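**Notebook, stacking project, student section**
11 Dec 2018
Bench 2. Present: me (Nanna Østergaard), Þórarinn Bach, four from the Akpalu group, two from Grakesa for the first hour.

Carried over from last time: the pick routine runs, but the place routine drops from too high. Þórarinn changed the release height in the config before we started and wrote the old value on the whiteboard. Please leave it there until we've all agreed on the new one.

Goal for the session was to get the cube stack task into a state where the students can run it themselves for the Zerken round. Rules, short version, as they keep getting asked: wooden cubes only, stack of two counts, stack of three gets a bonus, anything that isn't a wooden cube may be on the cloth and must not be picked. The judges choose the distractors. The cloth is also the judges' choice, so we have to stop assuming a plain background.

Start-up

Homed both arms, checked the e-stop. The log from the first boot is run 1704. It has nothing useful in it apart from a camera timeout, which cleared after I reseated the plug at the hub end. If it comes back, try that first and don't reinstall the driver like we did in September.

Students did the calibration themselves from the printed sheet. Two things on the sheet are wrong:

- Step 4 says to save before checking the residual. Swap them.
- Step 7 uses the old folder name. It should be the wisach folder now.

I've marked both in pencil. Someone with the source file should fix it properly.

Detection

We spent most of the morning here. The old detector was a color threshold that Þórarinn wrote for a plain gray cloth, and the Akpalu students wanted to keep it as it's short and they understand it. Fair enough. We agreed to try it on the patterned cloth before throwing it out. 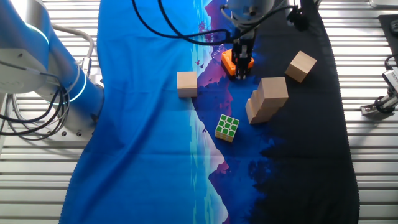
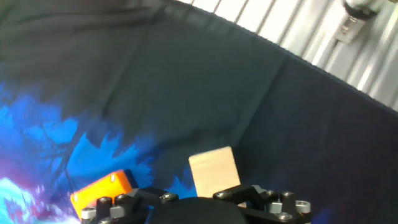

The threshold version gives a mask with far too much in it. It was tuned on one gray value and it takes everything lighter than that as a candidate, so the size filter afterward has to do all the work. The white and pale blue parts of the print are the worst for this, and the Rubik's cube on the blue side can get through the size filter as well, being a cube on the cloth like any other as far as the code knows. Green on top is an easy reject if we look at hue, but a judge could turn it to any face, so the students are not allowed to solve it by rejecting green. They complained. I said the same thing would apply to orange.

What they settled on, after some back and forth:

1. Threshold on saturation first, low saturation only.
2. Hue band for the wood, fairly wide.
3. Fit a box to what's left and throw out anything with the wrong side length.
4. Take a second look from the wrist camera before closing the fingers.

Step 4 was the Grakesa students' idea. It costs time on every pick, but they showed that the overhead estimate of the angle is poor when a cube is tilted or leaning on another one. The fixed view and the wrist view disagreed by 11 degrees on one of the leaning cases, and I'd trust the wrist view more there.

Still to do on this: white balance. The fixed camera is on auto and I want it locked before anyone tunes the hue band any further. Otherwise we're tuning against the camera. Þórarinn says the lock setting is lost at power-off, so it has to go in the launch script.

Leaning cubes

This needs its own heading because it took a good part of the afternoon. If one cube is propped on another, does it count as a stack? The rules sheet says "resting on". I read that as flat. Þórarinn reads it as any support at all. We wrote to the organizer at Zerken and will go with the strict reading until there's an answer.

For our own code it matters in a different way. The box fit merges two touching cubes into one shape, and then step 3 throws the whole thing out because the side is too long. So the arm ignores the two cubes it should go for and drives off to a single one. The students' options:

- Split the shape on the strongest edge. Works on saved images when the faces are lit differently. Fails when they aren't.
- Push the pair gently with closed fingers and look again. Simple, slow, and I don't love it near the edge of the cloth.
- Always pick the singles first and leave clusters to the end. Doesn't fix anything but gets points early.

They're going with the third for now and the first as a stretch goal. I think the push is worth a try in simulation.

Placing

New release height is better. The top cube no longer bounces. It does still slide sideways a little on release when one finger lets go before the other. Þórarinn thinks the finger opening speed is too high. We brought it down in steps to 20 in the gripper settings (units are whatever the driver uses, I haven't looked) and the slide got smaller. Below that the driver reports a stall and gives up, so that's the floor.

The cloth bunches up if the fingers touch it on the way down. We raised the approach by a couple of millimeters and wrote a rule on the sheet: smooth the cloth by hand between attempts, arms paused, e-stop pressed, one person only. I had to remind people about the "one person only" part.

Cables: the run at the wrist is long enough for the full turn but it swings. Asked Þórarinn to add another tie point before the next session, leaving slack at the last joint.

Data

Saved frames are in the wisach folder on the shared drive, 3714 in all, both cameras. A lot of these are near-duplicates from when the arm was waiting. The Akpalu students will write a script to drop the repeats. Don't delete by hand, we did that once and lost the start of a good sequence.

Naming is still a mess. Please use bench, camera, run number, in that order, all lower case.

For next time

- Nanna: fix the calibration sheet if no one else has, chase Zerken on the "resting on" wording.
- Þórarinn: white balance lock in launch script, tie point at the wrist, copy the new release height into the main config once agreed.
- Akpalu: repeat-frame script, hue band tests on saved frames only, not live.
- Grakesa: write up the second-look step in half a page so the others can use it. Include the timing cost.

Shut down in the usual order. Arms parked, cloth left on the bench, cubes back in the drawer with the spare finger pads. The key for the drawer is on the hook behind the door again.

Added later, from Þórarinn: the camera timeout came back once while I was parking the arms. Reseating the plug worked, so I'm swapping that cable before we meet again. Old one gets red tape, please don't put it back in the box.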